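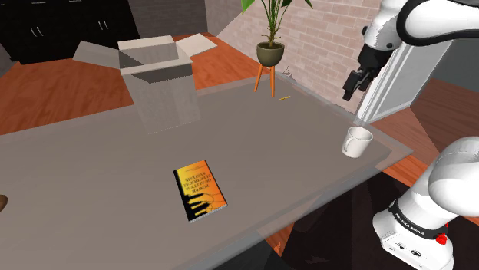 Inicio | Archivo | Sobre el blog | Contacto

2023-07-08

Por fin he terminado de leer el cuaderno de rutas de Likura, ¡y qué gusto! Lo empecé en abril, lo dejé aparcado por el trabajo y esta semana me he bebido las últimas 73 páginas casi sin levantarme. Va de trenes de vía estrecha, de apeaderos donde ya no para nada y de gente que sigue saludando al maquinista desde la huerta. El capítulo de Unamside me lo leí dos veces (el del puente, si lo conocéis ya sabéis cuál).

Lo mejor son los horarios antiguos que reproduce al final. Me encantan los horarios viejos, puedo pasarme una tarde entera cuadrando transbordos imposibles.

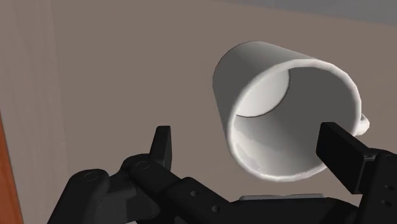
Leer de noche en verano tiene su propio ritmo, con la ventana abierta y el ventilador al mínimo. Yo me preparo un poleo grande y me pongo a ello cuando baja el calor. Para eso no hay nada como una taza blanca, lisa, de cerámica y con el borde bien grueso - las finas me queman los labios. Y luego, claro, se me hacen las 2 de la mañana en mitad de un túnel.

Ahora quiero hacer el tramo de Lulach a Cormier, que sigue abierto. Si alguien lo ha hecho hace poco, ¿se puede subir la bici?

Imprimir | Enviar por correo

Contacto | © 2023 | Volver arriba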